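How to Follow a Criminal Case in Hellinitz County After an Arrest

By Jui-lin Peng
Last updated June 17, 2021

News stories usually cover the arrest and then stop. If you were a witness, or you know the person charged, or you simply want to find out how a case ended, you can look most of it up yourself. These steps are for adult cases in Hellinitz County. Juvenile cases are closed to the public and the steps won't work for them. Nothing on this page is legal advice.

What you need before you start

Write down the full name of the person arrested, spelled the way the police spelled it, and the date of the arrest. A date of birth or an age helps a lot with common names. If you have a police report number, keep it handy, but know that it isn't the same as a court case number. The Codum Police Department gives out the first one and the court clerk gives out the second.

Step 1. Check the jail roster

The sheriff's office posts a roster of everyone now in custody. Search by last name. The entry shows the booking date, the charges at booking, the bail amount and the next court date if one has been set. Copy all of it. When a person is released, the entry drops off the roster, and you'll have to call the jail's front desk to confirm they were ever booked there.

The charges on the roster are what the arresting officer wrote down. The district attorney decides what to file, and the filed charges may be fewer, or more, or completely different.

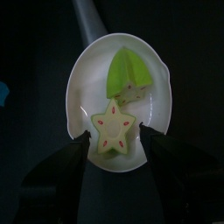

Orlando Huamán wrote in to say that he searched the roster for two days under the wrong spelling before he thought to try the name with a hyphen. He suggests typing only the first few letters of the last name and reading down the list, which does work on this roster. It doesn't work on the court portal, where you need the whole last name.

Step 2. Find the court case number

Court records for the county are kept in a system called Zorkard. You can use it from home without an account. From the main page, choose Criminal, then Party Search, and enter the last name and first name. Leave the middle name blank. Clerks often enter only an initial, and a full middle name can knock out the record you want.

You may see several cases for one person. Look at the filing date and match it to the arrest. Filing can come days after booking — longer if the person isn't in custody — so a search on the morning after an arrest often finds nothing. Wait and try again.

The case number starts with the year, then two letters, then a string of digits. CR means a felony case and CM means a misdemeanor. Write down the whole thing, letters included. Every office you deal with from here on will ask for it.

Step 3. Read the docket

Click the case number to open the docket, a dated list of everything filed or decided. The newest entry is on top. A few terms that confuse people:

Arraignment: the hearing where the charges are read and the defendant enters a plea. Almost everyone pleads not guilty at this point, including people who later make a deal.

Continued: moved to another date. Most cases are continued more than once.

Held to answer: a judge found enough evidence for a felony case to go forward. It is not a finding of guilt.

FTA: failure to appear. Usually followed by an entry for a warrant.

Dismissed without prejudice: the case is over for now, but the charges can be filed again.
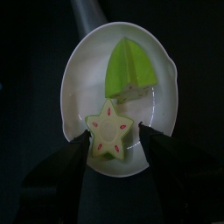 Some docket entries have a small page symbol next to them. Those are documents you can open and read for free. Entries with no symbol are on paper only, or sealed, and the docket won't tell you which. You have to ask the clerk.

Step 4. Ask for copies

If the document you want isn't online, go to the clerk's criminal counter on the ground floor of the Hung Building, at 373 Hung Street in Codum. Fill out Form 255 at the counter or print it at home. You need the case number, the title of the document as it appears on the docket, and the date it was filed. "Everything in the file" is allowed as a request, but you pay by the page and a felony file can be thick.

Ask for plain copies unless you know you need certified ones. Certified copies cost more and matter mainly for insurance claims, immigration papers and other courts. The clerk will give you a receipt with a pickup date. Short documents are often done while you wait.

The window opens at 9 a.m. The line is longest right after that, when attorneys' runners come in with the day's filings. Go in the middle of the afternoon if you can.

Step 5. Go to a hearing

Criminal hearings are open to the public unless the judge closes the courtroom. Check the docket the evening before, then check the screen in the lobby when you arrive, as department numbers change overnight.
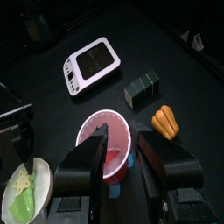
A paper cup seen between the open fingers of a gripper.

Allow time for the metal detector. Pocket knives, scissors and pepper spray will be taken at the door, and the deputies don't hold them for you. Phones are allowed in the building but have to be off in the courtroom. Recording of any kind needs the judge's written permission ahead of time.

Take any open seat behind the rail. Many cases are called in one session, in no fixed order, so the one you came for might be first or last. If the defendant is in custody, the case may be heard by video and be over in two minutes. Bring a pen and write down the next date when the judge says it, then compare it with the docket that night.

If you are the victim in the case, don't just sit in the back and wait. Tell the bailiff who you are and ask for the victim advocate. The advocate can explain what's happening and can sign you up for notices about release and hearing dates.
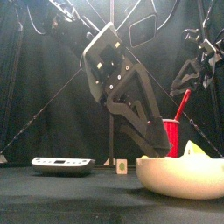
Step 6. Get notices by email

Zorkard will email you when something is added to a docket, but you need a free account for this part. Sign in, open the case, and choose Watch. An account can watch up to 3 cases at a time. The message only says that the docket has changed. It doesn't say how, so you still have to log in and look.

Watches expire at the end of August each year and have to be set again. There's no reminder when this happens.

If you can't find the case at all

Try these in order:

Search the last name with and without hyphens, spaces and accent marks.

Swap the first and last names.

Look in the Codum Municipal Court system, which is separate and handles city code violations and some traffic charges.

Call the district attorney's office and ask if charges were filed or declined. A declined case never gets a court number. The office will tell you that much over the phone, though it usually won't tell you why.

If the arrest was made on a warrant from another county, the case belongs to that county and its clerk is the one to call. The jail can tell you which county issued the warrant.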